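Thursday, bench book, Trulex gripper kit on loan

Second day with the Trulex two-finger kit and I am already trying to work out how we can keep it. Notes below are in the order things happened, so anybody picking this up should read to the end before changing settings.

What we have: the finger set, the wrist camera, the driver board, a bag of adapter plates, and a printed quick-start from Skondumham, who are distributing for Trulex in our area. The loan runs until the end of August. The question we're supposed to answer is whether the kit is worth buying for the Dunton cell, where the job is soft goods (shirts mostly, some towels) and our old fingers have been chewing collars since spring.

**Setup**

Adapter plate for our wrist was in the bag, which made me very happy. The last kit we tried needed a plate machined and we lost days to it. Four screws, one connector, and the driver board came up on the first try. I did have to swap the USB cable for a shorter one before the camera would hold its full rate. Skondumham's sheet says to use theirs, and now I know to believe the sheet.

Homing is simple: open to the hard stop, zero, close until the current rises, store. It takes less time than writing this sentence did! One gripe, the software stores the closed position without asking, so if you home with cloth between the fingers you get a bad zero and no warning. I did that once. Cleared it with a power cycle and homed again over bare fabric.

Working surface is the upholstered one with the rounded corner, pushed up to the wall. I wanted fabric under fabric on purpose. A hard bench is too kind to a gripper; you can skate the tips along it and scoop. On a woven surface the tips can snag, and the camera has to tell one cloth from another.

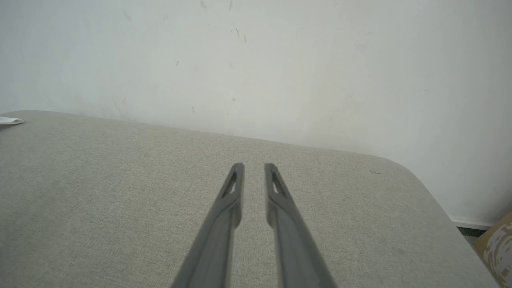 *Fingers nearly closed over the bare fabric, wall behind.*

I love the camera placement. The tips meet just below the middle of the view, so there is plenty of picture left beyond them for finding the next thing to grab. With our current rig the fingers eat the middle and we end up guessing. The price is that the near part of each finger goes a little soft, but I can't think of a reason to care about that for this job.

Exposure: left it on auto at first and the pale wall kept pulling everything dark whenever the wrist tilted up. Locked it, and the weave shows up well now. Saved as profile 2. Please don't overwrite profile 2.

The wall has scuffs and specks on it, and the blob finder in the demo software was delighted with every one of them. I set a lower size limit and masked off the area past the back edge of the surface. If you move the wrist home pose, redo the mask. It does not follow the arm.

**Approach settings**

Default approach speed is far too brisk for cloth. It's probably great for boxes. I brought it down in steps until the tips stopped shoving the fabric ahead of them, and the slider ended up at 5, with the force cap at 500 on their scale. (Their scale has no units. I have asked Skondumham what it means and will paste the reply here.) Stiffness left at default.

I also turned off the "confirm tap" routine, where it touches down, lifts and touches down again. Nice idea for rigid parts. With cloth, the second touch is aimed at something that may have moved.

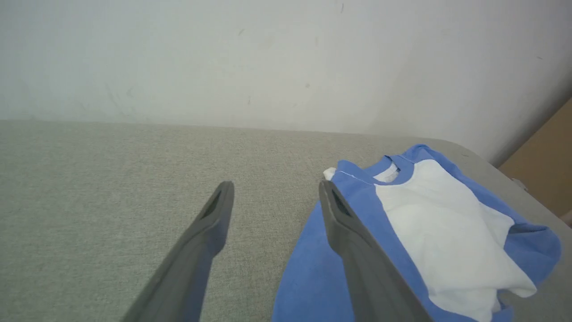
Bench book 2, p. 626

Two-tone T-shirt, white front panel with blue sleeves and sides, left bunched up the way they'd come out of a bin. The right fingertip is down on the edge of it, up by the collar, and the left one is still over bare fabric with a gap between. That's the pose I want for an edge pinch: one tip down as the anchor, the other free to sweep in. The Trulex planner picked it by itself from the edge map, and I may have said something out loud.

Why this shirt: it has a ribbed collar, a visible seam and two colors, so when a grasp gets logged I can tell from the picture which part of the garment it went for. With a plain shirt I was squinting at wrinkles. Use this one for the comparison runs too.

Something to watch is the blue-to-white boundary. The edge finder treats it as a real edge unless you turn color weighting down. With weighting low it goes for outlines and folds, and that's what we need. Too low and it starts to lose the white panel against the pale surface. There's a usable band between the two and I've marked it on the slider with tape.

**Compared with the Harawira set**

We had the Harawira fingers in before these, so while it's fresh:

- Harawira pads are grippier and better on slick fabric. I'd still take them for nylon.
- Trulex fingers have the slot near the tip, and I like the overall shape more for getting at a fold.
- Harawira has no wrist camera in the box. You buy a bracket and sort out the rest yourself.
- Trulex logging is miles better. Each attempt saves a picture, the pose and the force trace together, and it opens in a plain text editor.
- Trulex manual is thin on soft goods. Almost 500 words on the carrying case, hardly a paragraph on cloth.

**To do**

- Same shirt, turned over, collar away from the arm
- Towel runs, profile 2, same force cap
- Try the softer pads if Skondumham can send a pair
- Export logs to the shared drive before the board gets its firmware update
- Ask for the price with the spare finger set included, and whether the loan can stretch until the Dunton cell is free

Leaving the arm parked and the driver board off. Home it over bare fabric in the morning.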